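Chapter 4
Reading a Map Without Getting Lost

When I moved to Ilside I was sure I had a good sense of direction. Then one Tuesday I set out on foot for the bakery in Wilby, took what looked like a shortcut, and came out behind a cement yard with wet socks and a paper map I'd been holding sideways (yes, sideways, for most of an hour!). So I have a soft spot for this chapter, and I hope you'll get more out of it than I got out of that walk.

We'll start with the grid, then move on to scale in Section 4.2 and contour lines in Section 4.3. Get a ruler and a soft pencil before you go on, and keep the Linanon sheet from the back of the book open next to you. We'll be using it all the way through.

A grid is just two sets of lines that cross. The ones going up the sheet are numbered along the bottom edge, and the ones going across are numbered up the side. Put a bottom number together with a side number and you've named one square. On the Linanon sheet, the ferry landing at Muli is in square 2822: find 28 along the bottom, then 22 up the side. I still mutter "along, then up" to myself every time I do this, and I've been doing it for years.
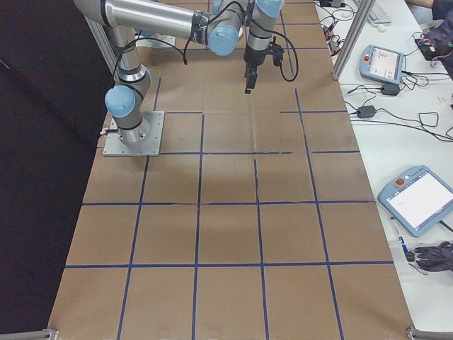

Why do we read the bottom number first?
It's a habit mapmakers agreed on, so that two people reading the same reference end up in the same square.

Try it backward and you'll see the trouble. Square 2228 on our sheet is open water, a long swim from the ferry!

Before you turn to Section 4.1, find the squares for the Wilby water tower and the hill marked 189, and write both down. You'll need them for the exercise on page 38.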